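Gripper comparison thread! Two grippers, one arm, and a pile of hand tools that are a real pain to pick up. I've been looking forward to this since May, when the second one came in the mail – posting as I go, so forgive the order.

The two contenders: the Unska (two fingers, fairly long, the one I've used for ages) and the Jakley (shorter, stiffer, and quite a bit heavier on the wrist). Same arm for both, same speed limit, same pick poses as far as I could manage.

I picked tools and not cubes on purpose. Every gripper looks great on a cube! A hammer wants to rotate the second you lift it off-center, and a C-clamp has maybe two places on it where you'd want fingers at all.

Scoring is simple. A pick counts if the tool leaves the board and is still in the fingers after a slow move to the drop pose. Slipping a bit is fine. Dropping is a zero. Knocking over the neighbor is also a zero, which turned out to be the rule that hurt the most. 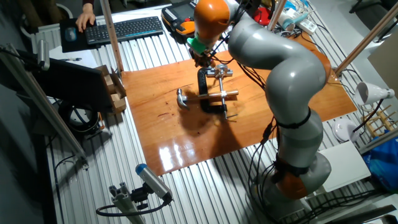
Ifor Phillips: Are you tuning grip force per object or leaving it alone? I found my results flipped completely once I stopped babying the lighter stuff.

Great question, Ifor. One force setting per gripper for the whole session. I did a warm-up first to find something that held the hammer without squealing, and then I kept my hands off it. I'd love to do a per-object round later, but then I'm comparing my tuning and I already know my tuning is so-so.

First impressions of the Unska: it's still so nice in clutter. Long fingers get down between things, and you can see what you're about to grab in the wrist view. Where it suffers is twist. Grab a hammer a thumb's width from the balance point and the head slowly droops the whole way over to the drop pose. Kind of hypnotic, and also a fail about a third of the time.
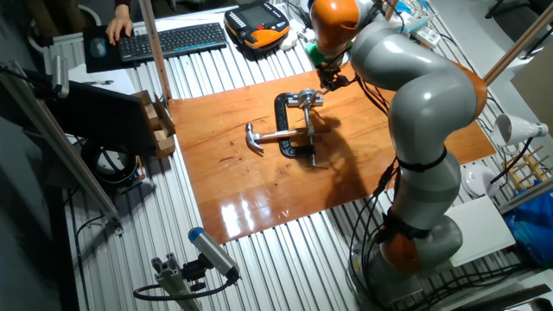 The approach angle matters so much more than I expected. Straight down is easy to program and easy to repeat, so that's what I started with, but tipping the wrist 15 degrees got the fingers past the clamp screw without nudging it. I went back and re-ran the earlier picks with the same tilt so both grippers get the same deal.

Oh, and the controller! I'm on the Morris box for both, with the Sundilix driver on top. Switching grippers used to mean an evening of config files for me. Now it's a profile swap and a restart, and the restart takes less time than finding the hex key. I was grinning like an idiot.

One gotcha if you have the same combo: the driver keeps the old tool weight until you reload the profile by hand. My arm sagged a little on every move and I blamed the poor Jakley for an hour. Reload the profile. Check the payload number. Then blame the gripper.

Close timing: I set 400 ms as the pause between "fingers closed" and "lift" on both. I tried 700 and it didn't save a single pick, so I went back. 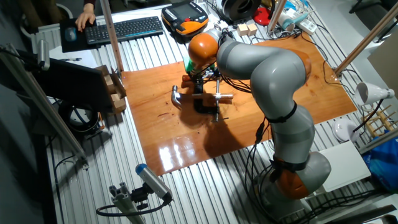 Where things stand, 2025-07-03

113 picks so far across the two grippers. I'm not posting a final score until both have the same number on every tool, but the shape of it is pretty clear already and I'm excited enough to share that part.

Hammer alone: Jakley, easily. The stiffer fingers just don't let it turn.

Clamp alone: closer than I'd have guessed. Slight edge to the Unska when I go for the screw, and a slight edge to the Jakley on the body.

Tools piled together: Unska. The Jakley is wider at the knuckles and it bumps things on the way in. Lots of zeros from my own neighbor rule, sigh.
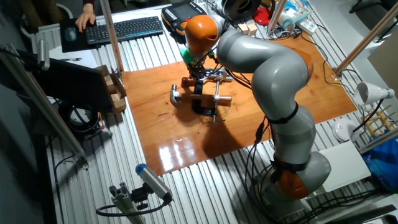
Next up is handles, because I think I've been ignoring the best grab point. On most of these tools the handle is skinny and smooth and I assumed it would slide right out. But a silver handle poking out to the side like that is also the one bit with open space around it, so even the wide gripper should have room to come in. I'll add it as its own pick pose for both and see how it does.

Baiba Ozoliņš asked whether rubber pads would fix the Unska's twist problem. Maybe! I have a sheet of the soft stuff and I'm going to cut some this week. If pads get it close to the Jakley on the hammer, I might never take it off the arm again.

Also taking requests for awkward objects. Pliers are on the list already – slip-joint ones, the floppy kind.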